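Speaker notes: The dishroom after the arm

Session 3, Wednesday, 30 minutes with questions. Notes are provided for attendees who could not hear the whole session. Slide numbers have been removed.

Opening

Good morning, and thank you for coming. I speak on behalf of the food service operations group at Woreck. We run staff kitchens for other employers. Our largest site, at Morkano, washes 755 place settings on a normal weekday, and until last July every one of them was racked, unloaded and shelved by hand.

My subject is what happens to a dishroom crew when one part of its work is given to a machine. I will say little about the machine itself. Colleagues from Trotano, who supply the arm, are speaking after lunch and can answer technical questions far better than I can.

What the work was

Unloading looks simple on a job sheet. In practice it sets the pace for the whole room. When plates back up in the racks, the washer stops, and when the washer stops the serving line begins to run short. Our crew members told us that they did not mind the lifting as much as the hurry. Several also reported sore wrists by the end of the week, which our own records had not picked up — a fault in how we asked.

(Pause. Ask how many in the room have worked a dish line.)

How the task was prepared

Before any equipment was ordered, the Feng project team rebuilt the task in simulation, beginning with a domestic-size rack and a plain table. Crew members were invited to watch and comment during paid hours. I would recommend this to any employer. People who handle plates every day saw problems that the engineers had missed, chiefly how close plates sit to one another and how much else tends to be left on a work surface.
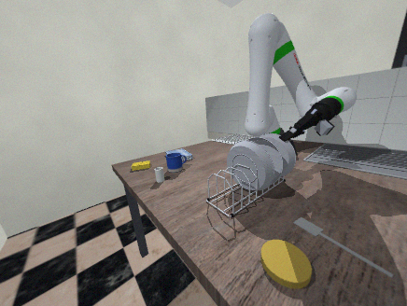 Last updated: July

The simulated arm reaches a plate stack at its upper rim, with the plates standing on edge in the wire rack. The crew discussed this point at length. Many of them lift from the rim as well, but they steady the lower edge with the other hand, and they wanted to know what a single gripper would do with a wet plate. We did not have an answer that day. The question was written down and became part of the acceptance test.

They also remarked on the mug, the sponge and the utensil sharing the table with the rack. In a real dishroom a surface is seldom clear, and the crew asked whether they would now be expected to tidy up for the robot. It was a fair question. Our written position is that clearing the surface is a paid duty with time set aside for it, and it appears in the shift plan.

What changed for staff

No position was removed. We made that commitment in writing before the trial and have kept it. Hours did move. Two people on each shift who used to unload now divide their time between inspection, restocking and minding the arm.

Inspection is harder than we expected. Watching a machine for a long stretch is tiring in its own way, and we now rotate that duty every 30 minutes. The first schedule had no rotation at all, and complaints came quickly.

Pay required a correction. The minding duty calls for training, and for the first months it was paid at the old rate. It has since been regraded, with back pay.

What we would do differently

We would bring the crew in sooner, at the point when the task is chosen. Given the choice, many would have picked pot washing.

We would also settle who may stop the arm. For a time only the shift lead was authorized to do so. Any crew member may now stop it, and no report is required unless something is broken.

(If time is short, skip to questions.)

Closing

The trial at Morkano continues. A second site is under review, and the staff there have been given the same written commitments. Copies of the shift plan are on the table by the door.

41 shares | 3 comments

Comments

dishpit_vet: The rotation point is the one I am taking back to my manager. We do a full two hours on watch and it is brutal.

M. in catering: Was the back pay for everyone or only for those who finished the training?

rackandroll: Pot washing, yes. Please automate the pots.

Related items
Speaker notes: Writing a shift plan with the people on the shift
Panel summary: Who holds the stop button?
Handout: Questions to ask before a kitchen trial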